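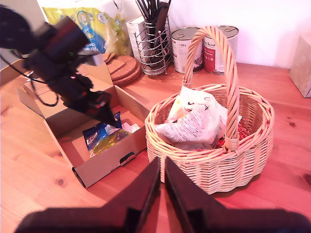

Gredirari wrote back overnight that the second city still feels like a corridor with shops in it, and that their testers stopped exploring once they had the glider. They want the rooftops opened up before they look at the build again.

Fair enough. I played it through twice this morning with the marker off and got the same feeling. The streets look wide on the map but every side alley ends in a locked door or a crate stack. Logged all of them. The crate stacks are left over from the old stealth layout and can go.

Build is the Sunday one plus the streaming patch. Nothing else merged.

Streaming

The hitch at the river crossing is still there. It shows up when the player glides from the market district to the docks at full height, because the docks start loading at the bridge line and the player can now see past it. On foot it never happens. I tried three things:

Moved the load line back to the clock tower. Hitch gone, memory goes over budget on the smaller console.
Kept the line where it was and dropped the dock props to the low set until landing. Hitch shorter, but the boats pop in right under the player and it looks bad.
Split the docks into two cells, water side and warehouse side. Hitch gone in 20 out of 24 flights. The four bad ones all came in low from the east, over the cranes.

Going with the split. The crane approach needs its own trigger volume, which I have not placed yet. Whoever picks this up: the volume has to be taller than the cranes or gliding players pass over the top of it. I made that mistake on the temple and lost an afternoon.

Object count in the warehouse cell is 1,405 after the split. Most of that is rope, nets and fish boxes. The nets are separate meshes for no reason I can find. Merge them per wall and see what it does to the draw time.

Rooftops

Blocked out a route from the market to the observatory using only existing roof pieces. It works, with two jumps that are too long without the glider. I would leave the first one long, so the player comes back for it later. The second one has to be fixed – you land in a courtyard with no exit and have to reload. Added a ladder for now. It clips into the awning.

Guards do not look up. They see the player on the roof if the player is within their cone, but the cone is flat, so anything above the second floor is invisible to them. Prusbridge did the guard code under the old contract and their notes say the cone height was cut for speed. I turned it back on for one patrol and could not measure a difference. Will try with all patrols in the district tomorrow before saying anything to the design side.

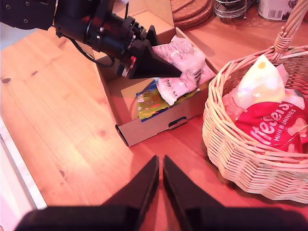
Dialogue and saves

The ferry pilot still says her first meeting line every time you board. The flag gets set, then the city change wipes it, because it is stored with the district and the district is gone by then. Moved it to the world save. Old saves will play the line one more time and then behave.

Checked the other pilots while I was in there. The one at the north gate had the same problem and is fixed the same way. The merchant who gives the fishing rod uses a different system altogether and I left him alone.

Save size grew a little with the moved flags. Not worth worrying about until the third city goes in. That will bring its own set of characters and I would like the naming sorted out first. At the moment half the flags start with the city name and half with the character name, and search is useless.

Sound

Rodrigues delivered the new wind loops. Much better than the placeholder, especially the low one for gliding near walls. There is a click at the loop point in the fast version. Sent them the time stamp. Until it is fixed, use the medium loop pitched up. It sounds a bit thin but does not click.

Market crowd is too loud from the rooftops now that you can get up there. Falloff was set for street level only. Turned it down with height and it seems all right on speakers. Needs a listen on headphones.
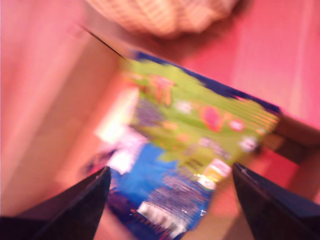 Afternoon, between builds.

Left to do

Crane trigger volume.
Net meshes in the warehouse cell.
Courtyard exit, a proper one, and move the ladder off the awning.
Guard cones with all patrols on.
Reply to Gredirari once the roof route holds up from start to finish. They asked for a video. Record it with the debug text off this time.
Nikemen want the controller layout for the glider frozen by the end of May so they can start on the manual screens. Dive and brake are still on the same button depending on speed, and I keep diving when I mean to brake. Try brake on the left trigger before freezing anything.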